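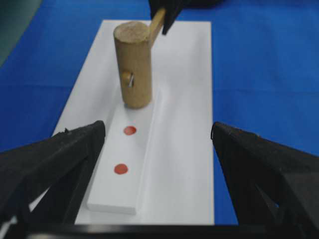
Wovon hängt es ab, ob sich ein Greifer für das Arbeiten an kleinen Holzteilen eignet?

Vor allem davon, wie gut seine Finger zu den vorkommenden Querschnitten passen, wie fein sich die Schließkraft vorgeben lässt und wie viel vom Werkstück die Kamera während der Annäherung noch zu sehen bekommt. Die reine Haltekraft spielt bei leichten Teilen eine untergeordnete Rolle, solange sie über den ganzen Weg hinweg gleichmäßig bleibt.

4.2 Fingerformen und Kamerasicht bei der Hammeraufgabe

Wir möchten uns in diesem Abschnitt ein wenig mehr Zeit nehmen als in den vorangegangenen, denn die Hammeraufgabe hat uns im Laufe des Projekts am längsten beschäftigt und auch die meisten Gespräche am Labortisch ausgelöst. Verglichen werden zwei Fingersätze, die wir der Einfachheit halber nach ihren internen Projektnamen bezeichnen: der gerippte, innen durchbrochene Satz Girnness und der glatte, geschlossene Satz Temba. Beide sitzen auf derselben Grundplatte und werden von derselben Regelung angesteuert, die im Folgenden Dillivus heißt und deren Aufbau bereits in Abschnitt 3 beschrieben ist. Was sich zwischen den Versuchsreihen ändert, sind also allein die Finger, und damit leider auch — das war uns anfangs nicht in vollem Umfang bewusst — das Bild, das die Kamera am Handgelenk liefert.

Die Aufgabe selbst ist schnell erzählt. Ein Arm führt einen kleinen Holzhammer am Stiel, der andere nähert sich der weißen Leiste, auf der zwei rote Punkte als Bezugsmarken dienen. Der erste Arm setzt den Hammerkopf am Ende der Leiste ab und hält ihn dort, bis der zweite die Lage der beiden Punkte bestätigt hat. Danach greift der zweite Arm die Leiste seitlich und verschiebt sie auf der Unterlage, während der Kopf möglichst ruhig stehen bleiben soll. In Abbildung 6 ist der Aufbau aus der Sicht des zweiten Arms wiedergegeben; beide Finger sind dort weit geöffnet und berühren noch kein Teil.

Abbildung 6: Hammeraufgabe, Ansicht der Handgelenkkamera. Der Hammerkopf steht aufrecht am hinteren Ende der Leiste, sein Stiel wird von einem schwarzen Greifer gehalten. Im Vordergrund die gerippten Finger, dazwischen die beiden roten Marken.

Wer schon einmal mit Kameras am Handgelenk gearbeitet hat, wird die Schwierigkeit sofort erkennen. Die Finger nehmen links und rechts unten einen beträchtlichen Teil des Sichtfelds ein, und am unteren Rand kommt noch die dunkle Basis des Greifers hinzu, die das nahe Ende der Platte verdeckt. Bei geöffneter Stellung bleiben die Marken gut erkennbar. Schließt der Greifer jedoch, so wandern die Fingerspitzen nach innen, und je nach Anstellwinkel verschwindet zuerst der näher gelegene Punkt. Beim Satz Girnness lassen die dreieckigen Aussparungen immerhin einen schmalen Durchblick auf die helle Unterlage zu. Wir hatten gehofft, diesen Durchblick für die Lageschätzung nutzen zu können, und haben im Februar recht viel Mühe darauf verwendet, die Bildverarbeitung entsprechend anzupassen. Der Gewinn blieb klein. Die hellen Flecken zwischen den Rippen wechseln mit jeder Bewegung ihre Form und wurden von der Kantenerkennung immer wieder für ein Stück der Leiste gehalten, sodass wir den Bereich der Finger am Ende vollständig maskiert haben, und zwar für beide Sätze mit derselben, etwas großzügig bemessenen Maske.

Insgesamt wurden am Standort Brenberg mehr als 1.000 Durchgänge aufgezeichnet. In die Auswertung sind 880 davon eingegangen, nämlich diejenigen, bei denen sowohl das Kamerabild als auch die Gelenkdaten beider Arme lückenlos vorlagen. Auf den Satz Girnness entfallen 498 dieser Durchgänge, der Rest auf Temba. Die ungleiche Verteilung hat einen ganz gewöhnlichen Grund: Die Temba-Finger mussten zwischendurch neu verschraubt werden und standen eine Zeit lang nicht zur Verfügung. Wir haben überlegt, die größere Reihe nachträglich zu kürzen, uns dann aber dagegen entschieden und geben die Ergebnisse lieber getrennt an, auch wenn die Darstellung dadurch etwas unhandlicher wird.

Beim seitlichen Greifen der Leiste liegen die beiden Sätze näher beieinander, als wir erwartet hatten. Die Leiste ist flach und ragt nur wenig über die Platte hinaus, die Finger müssen also tief ansetzen und dürfen die Platte dennoch nicht mitnehmen. Der Satz Temba kommt mit seiner geraden Unterkante recht zuverlässig an die richtige Stelle, reagiert dafür aber empfindlich, wenn der Arm nur ein klein wenig verkippt ist; dann trägt lediglich eine Ecke, und die Leiste dreht sich beim Verschieben aus ihrer Richtung. Girnness verzeiht solche Winkelfehler eher. Die Rippen geben unter Last nach, und die Finger legen sich an die Seitenfläche an, was man in den Kraftverläufen als sanften, beinahe gemütlichen Anstieg erkennt. Dieselbe Nachgiebigkeit wird allerdings zum Nachteil, sobald die Bewegung die Richtung wechselt. Der Greifer eilt der Leiste dann ein kleines Stück voraus, und Dillivus regelt gegen einen Versatz an, den die Gelenkwinkel gar nicht abbilden.

In 46 der ausgewerteten Durchgänge kippte der Hammerkopf während des Verschiebens so weit, dass der Versuch als misslungen gezählt wurde. Wir haben uns jede dieser Aufzeichnungen einzeln angesehen, was zugegebenermaßen einige lange Nachmittage gekostet hat, und können zumindest zwei wiederkehrende Muster beschreiben. Im ersten wird der Stiel vom haltenden Greifer zu weit außen gefasst. Schon eine kleine Drehung an dieser Stelle überträgt sich über den langen Hebel auf den Kopf, und die glatte Oberfläche des Stiels hilft dabei wenig. Im zweiten Muster hält der erste Arm im Grunde tadellos, aber die Leiste wird ruckartig angefahren und nimmt den Kopf durch Reibung ein Stück mit. Das erste Muster tritt bei beiden Fingersätzen auf und hat nach unserem Eindruck mehr mit der Wahl des Griffpunkts zu tun als mit der Fingerform. Das zweite sehen wir überwiegend bei Temba, wo die Kraft beim ersten Kontakt steiler ansteigt.

Ein Wort noch zum haltenden Greifer, der in vergleichbaren Arbeiten gern ein wenig stiefmütterlich behandelt wird. Für die Kamera des zweiten Arms ist er ein dunkler Bereich am oberen Bildrand, und er fasst den Stiel nahe dessen entferntem Ende. Unsere Lageschätzung stützt sich deshalb auf den Kopf des Hammers, dessen helle Oberseite sich im Bild sauber abzeichnet. Den quer sitzenden kleinen Holzstift an der Vorderseite und den dünnen Metallstift daran haben wir zunächst als zusätzliches Merkmal verwendet, um die Drehung des Kopfes um seine Längsachse zu bestimmen. Das gelang aus der Nähe recht ordentlich. Mit wachsendem Abstand wird die Abbildung an dieser Stelle jedoch weich, und wir sind dazu übergegangen, die Drehung aus der Richtung des Stiels abzuleiten, soweit er sichtbar ist.

Auch die Wahl der Unterlage hat sich als weniger nebensächlich herausgestellt, als wir in der Planung angenommen hatten. Das kräftige Blau trennt die weißen Teile sehr zuverlässig vom Hintergrund, und die Falten im Material stören die Segmentierung kaum. Schwieriger ist der Übergang zwischen Leiste und Platte, denn beide sind mattweiß, und bei gleichmäßigem, weichem Licht bleibt von der Kante oft nur eine schwache graue Abstufung übrig. Die roten Marken waren hier eine große Erleichterung. Aus ihren Mittelpunkten lässt sich die Richtung der Leiste auch dann noch angeben, wenn die Kanten selbst nicht gefunden werden. Sobald eine der beiden Marken hinter einem Finger verschwindet, greift Dillivus auf die letzte gültige Richtung zurück und verlangsamt die Bewegung — eine vorsichtige Lösung, die Zeit kostet und die wir in einer späteren Fassung gern durch eine echte Schätzung ersetzen würden.

Für die weiteren Versuche haben wir den Satz Girnness am schiebenden Arm beibehalten und die Anfahrgeschwindigkeit bei Richtungswechseln herabgesetzt. Am haltenden Arm verwenden wir den Satz Temba, der den Stiel steifer führt. Ob sich diese Aufteilung auf dickere Stiele übertragen lässt, können wir aus den vorliegenden Daten nicht ableiten, da alle Durchgänge mit demselben Hammer gefahren wurden. Die Kalibrierung der Handgelenkkamera, auf der sämtliche Lageangaben dieses Abschnitts beruhen, trägt den Stand 2022-10-29 und wurde für beide Fingersätze unverändert übernommen.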